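The Long Way Up to Teren

The woman at the bus station in Demier looked at my shoes before she sold me the ticket. They were canvas, and they had been white when I left home. "You're walking to Teren in those?" she asked. I told her I was, and she gave me my change very slowly, as if I might still come to my senses.

I had wanted to do this walk ever since Branwen Kneath sent me a postcard of it, years ago, with nothing written on the back except "Come and see the steps!" There are almost 1000 of them, cut into the hillside above the river, and they carry you from the last bus stop all the way up to a village with one street, one bakery and a view that made me laugh out loud when I finally got there. But I'm getting ahead of myself.

The bus takes the river road and stops for anybody who waves. We picked up a man with a crate of plums, then two schoolgirls sharing a pair of headphones, then a very calm dog that got off by itself at the next village (the driver opened the door for it and said good night, although it was ten in the morning). The plums went around the bus. By the time we reached Ouali, where the road ends, I had eaten four and been told the right way to climb by at least as many people. Start slow. Don't sit down before the chapel. Fill your bottle at the second spring, the first one tastes of iron.
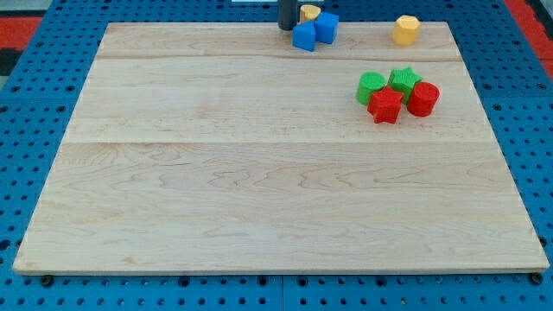 OUALI, September

The steps begin behind the post office, between two garden walls, and for the first stretch you could take them for somebody's back stairs. Laundry hangs over them. A cat had the fourth one all to itself and wasn't moving. Then the walls drop away, the path turns, and the whole valley is suddenly there on your left - river, orchards, the red roofs of Demier far down where the hills open out.

I did start slow. I also sat down well before the chapel, twice, and I'd do it again, as the flat stones at the second bend catch the morning sun and are the best seats on the entire hill. Branwen was waiting at the spring with a bag of rolls and a much better pair of shoes than mine. She has lived in Teren for 14 years and goes down and up again most mornings for the mail. It takes her 20 minutes to come down. She wouldn't tell me how long it takes her to go back up, only that she sings on the steep part and that it helps.

So we sang! Badly, with our mouths full, past the chapel and into the chestnut trees, where the steps get narrow and uneven and you have to watch your feet. It was cool in there and smelled of leaves. When we came out at the top, my legs were shaking and I could see clear across to Rinora on the opposite ridge, with its church tower and its long line of poplars.

"There are steps up to that one too," Branwen said. "Steeper."

We bought walnut bread at the bakery and ate it on the wall, looking across, working out which bus I would need in the morning.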